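July, half past nine in the evening

The window is open and the swifts are still at it over the chapel roof, so I shall sit here with my tea and write until the light goes. I have been meaning to put down how the allotment is getting on, and as usual I've left it so long that there is far too much to say and half of it is out of date.

The beans first, as I was so gloomy about them last month. They have caught up! The slugs had the first sowing down to the stalks, and I had quite made up my mind to buy something in a tray from the garden place at Lullov, but Xiaoyan Jin told me to be patient and sow again straight into the ground, and she was right, as she generally is about beans. They are over the top of the canes now and waving about with nothing to hold on to. I ought to have bought the longer canes. I think I write that every year.

I walked up after breakfast with the trug and a flask and meant to stay an hour. It was gone two when I came home. There is something about weeding onions that swallows a morning whole (I don't mind it, I put the wireless on low and shuffle along on my kneeler), and then the couple with the end plot wanted to talk about the water, and we talked about the water for a very long time. The tank by the gate holds 200 litres and on a hot evening it is down to the green sludge before half of us have filled a can.
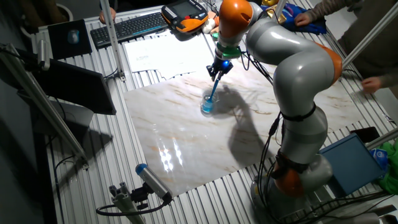
What they would like is a second tank behind the shed, fed from the gutter, and I must say I'm all for it, though it means shifting the nettles, and the nettles have been there longer than I have. I said I would ask about the price of one in Iltville when I go in for my eyes. I also said I would bring my loppers up tomorrow, which was rash, as I lent them out in spring and can't for the life of me think who to.

Came home by the lane. The elderflower is over and the brambles are in flower, very pale pink this year, with bees all through them. I picked five courgettes before I left, all small, which is how I like them, and a lettuce that was thinking of bolting. Had the courgettes for supper with a bit of lemon and the end of the cheese. I could have eaten it all over again.

The redcurrants want picking before the blackbirds finish them. Mother's recipe says 200 grams of sugar to the same of fruit, and I've always thought that a touch sweet, but the one time I cut it down the jelly never set and we had it on rice pudding as a sort of sauce until Christmas. So I shall do as I am told. I need to look out the muslin, and I need lids, as the old ones have gone rusty round the rims.

A letter from Ye at last, four sides and both margins, all about the move and the new kitchen. I'll answer it properly when I'm not so sleepy. 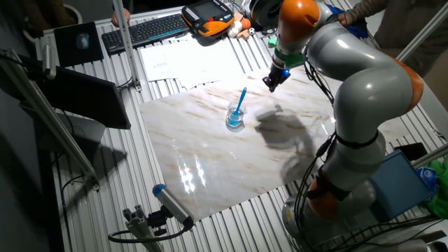 Next morning, early

Rain in the night, a good long soaking, so there's no carrying cans today and I feel as if somebody has given me a present. I lay and listened to it with the window open and got a damp sill for my trouble. The sweet peas by the back door are flat on their faces and I've been out in my dressing gown propping them up with string.

Kettle's on. Redcurrants this afternoon if it dries, and I must remember to ask Xiaoyan whether it was her who had the loppers.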